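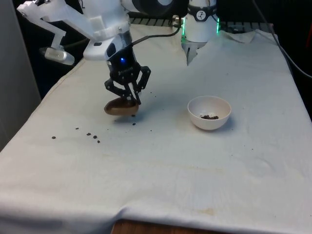 I've had the Tritside gripper kit for 10 weeks now, which is long enough to say what I like and what I don't.

The kit comes as a two-finger linkage gripper, a wrist adapter and a bag of screws. Printed housings are extra. I paid 195 for the kit and another 30 minutes of my evening to find the right hex key, which isn't in the bag. Setup was fine after that. The Pryor software found the gripper on the second try, once I had changed the port by hand.

My test is a tabletop one: a white cloth, a small ceramic bowl and dark beans, plus one bigger lumpy item. The big stuff is easy. The perforated finger plates close around a brown, rounded lump and hold it just over the cloth, and I don't have to fuss with the angle much.

Beans are harder. There are some in the bowl and there are strays on the cloth to the left, and a bean is close to the smallest thing I'd ask these fingers to handle. A soft cloth makes it worse – the fingertips push into it before they close. I now set the approach height a little higher and run at half speed.

Emrys Landeg has the Wundura version, which costs over 200 and comes with rubber tips. He likes his. I tried it one afternoon in September and the grip on small things was better, but the cable is stiffer and it pulled on the wrist.

Support was good. I wrote in about error 3109 and had an answer the same day (update the firmware, then power cycle).

I'm keeping the kit. Next I want to try thin silicone sleeves on the fingers.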